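Husar Issues Shared Rules for Robot Handling of Soft Goods

May 6, 2022 - Husar has published a set of working rules for laboratories that use robot arms to sort towels, clothing and other soft items. The rules take effect in August and apply to all 18 workstations operated under the program.

The document was drafted by a group led by Ximeng Shen and Kartini Pasaribu, who reviewed 3,193 recorded handling runs before settling on the final text. It asks each site to keep a clear lane down the middle of the work table, with baskets and bins placed to either side, and to approach fabric from above at reduced speed.
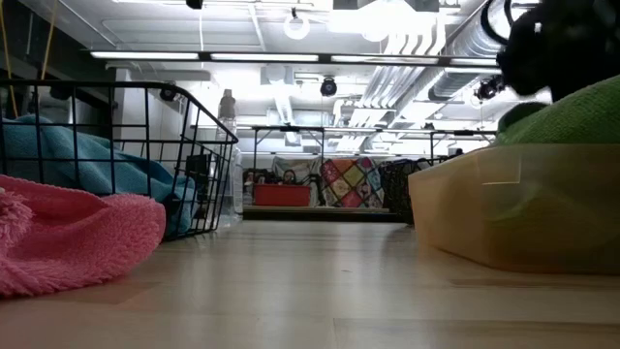

Stopping and Reporting

Operators must be able to reach a stop control from any position at the table. No person may place a hand inside a basket or bin while the arm is powered. Any unplanned contact is to be logged before work resumes, and the log kept for 100 days.

"Soft items are often treated as low risk, and habits have differed from one site to the next," said Clive Furnival, who oversees safety practice at Husar. "Staff who move between sites will now work to the same text."

Training will be offered at the Briltach site in groups of up to 32. Questions on the rules may be sent to Tincuța Chiriac at the program office.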